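Gustdale Brass Band Opens Spring Season

The Gustdale Brass Band will open its spring season on Thursday at 7:30 p.m. in Munshi Hall. The program includes the first performance of "Plurnau," a suite in four movements commissioned by the band last year.

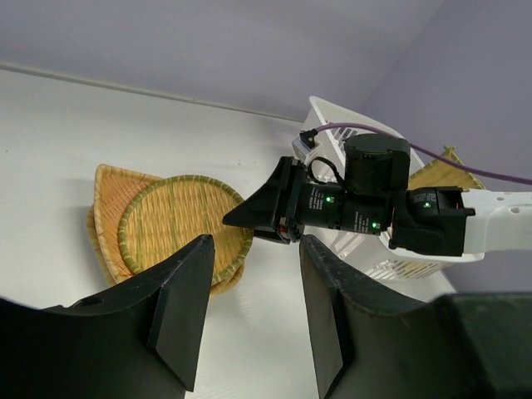 Tickets and Seating

The hall seats 278, and almost 40 places are held for students until the day of the concert. General admission is $10 at the door.

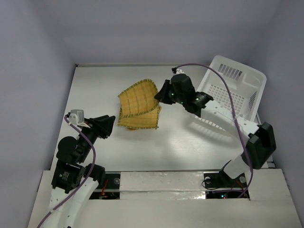 Yellow bamboo mat and white basket on a white tabletop.

A recording of the suite will be released by Gerkaris Records in June. The first pressing is limited to 400 copies on vinyl.

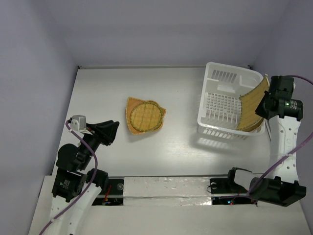
Auditions

The band is accepting applications for second cornet and bass trombone. Applicants should prepare one slow study and one march.
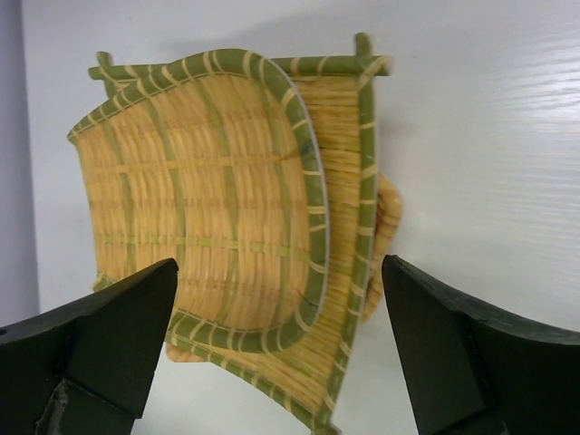
Woven bamboo with green bound edges.

Application forms are available at the Munshi Hall box office.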